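Hadora Bamboo Cooling Mat: a review after one hot May

I sleep badly in warm weather and always have. Gel pads, fans, a damp towel on the pillow, I've tried the lot. So when Joanne Dunmore at work wouldn't stop talking about her tile mat, I gave in and ordered the Hadora in the double size. I'm so glad I did!

If you haven't slept on one, the idea is very old and very simple. Small, smooth tiles are strung together in rows, and air moves in the gaps while you lie on top. There's nothing to plug in and nothing to refill.

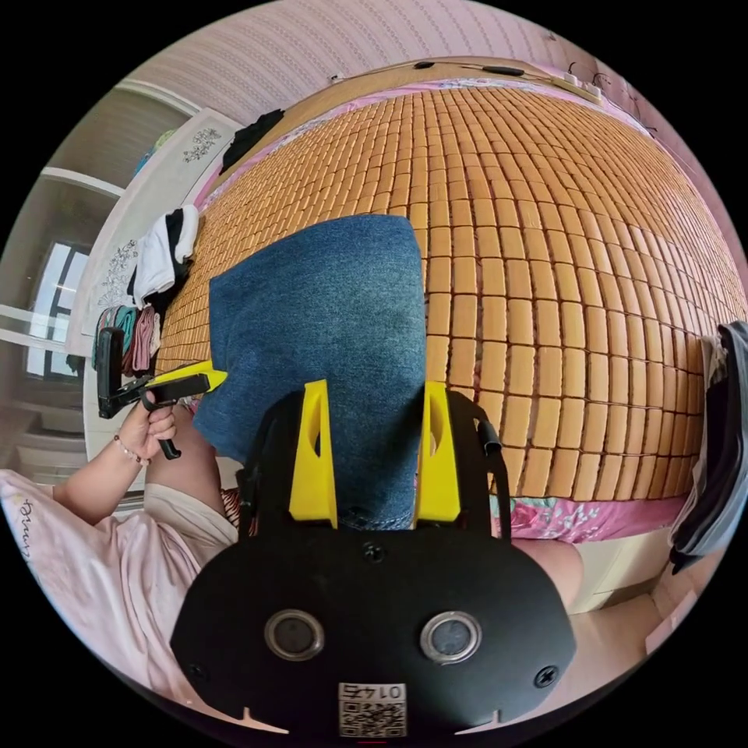
A tan tile mat laid out on the bed.

The first night felt odd, a bit like lying on a giant bead seat cover. By night three I'd stopped noticing. My bedroom is on the top floor and holds its heat until well past midnight, and I still slept straight through (the dog did too, on his half).

Cleaning is a joy. Wipe it with a wrung-out cloth, let it air by the window, done. My old Fudus gel pad took all afternoon to dry and smelled like a swimming bag.

A few gripes. It's heavy – mine weighs 13 pounds – and it will pinch long hair if you roll over fast. The edging could be softer too. I paid $135, and the Whiteley mat sells for $70, but I tried that one at my brother's place and the cord felt thin to me.

Bedding matters more than I expected. I've dropped the top sheet and keep just a light cover folded by my feet for the early hours.
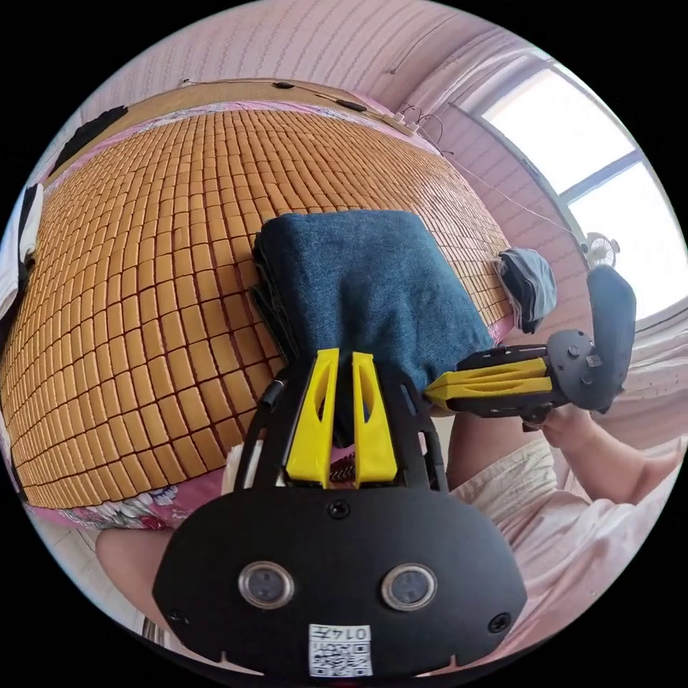 Who should buy it

Hot sleepers on a firm mattress, without a doubt. If your mattress is very soft, the tiles sink and you lose some of the airflow, so try a friend's first. I've already ordered the small one for the couch.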